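3.2 Préparation des fibres et filage

Les essais portent sur une toison de mérinos lavée, divisée en 2 lots de masse égale. Le premier a été cardé à la main puis roulé en boudins, le second peigné et étiré en ruban. Les deux lots ont été filés par la même opératrice (K. Pap) sur le rouet Stodau, sans changement de rapport, puis retordus à deux brins. La torsion a été fixée par trempage et séchage sans tension.

La régularité est évaluée par pesée de segments coupés à longueur constante. Le lot cardé présente une dispersion nettement plus forte, avec des boutons visibles à l'œil nu.
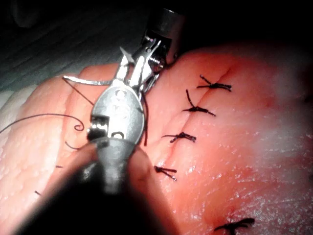
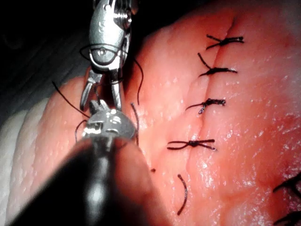
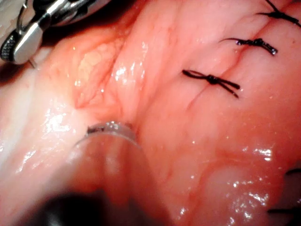 Le comportement du fil au nouage a été étudié séparément, l'usage visé par Ukari étant le filet de portage. Chaque éprouvette comporte un nœud plat serré sous charge, puis coupé à ras. La longueur des brins libres influe sur le glissement : des bouts courts, comme ceux des quatre points noirs alignés sur l'incision dans la première vue, ne conviennent pas à un fil de laine peigné, dont le nœud se desserre dès les premiers cycles. Nous avons donc conservé des brins plus longs et refait la série complète, soit 173 éprouvettes.

3.3 Limites

L'humidité de la salle n'a pas été régulée. Le dynamomètre Gromov, prêté par B. Bennani, n'a été étalonné qu'en avril, avant la première série. Les valeurs du lot peigné au-delà de 1000 cycles reposent sur un effectif réduit et ne figurent pas dans le tableau 4.

Rédaction : Liên Hoàng, Miklós Juhász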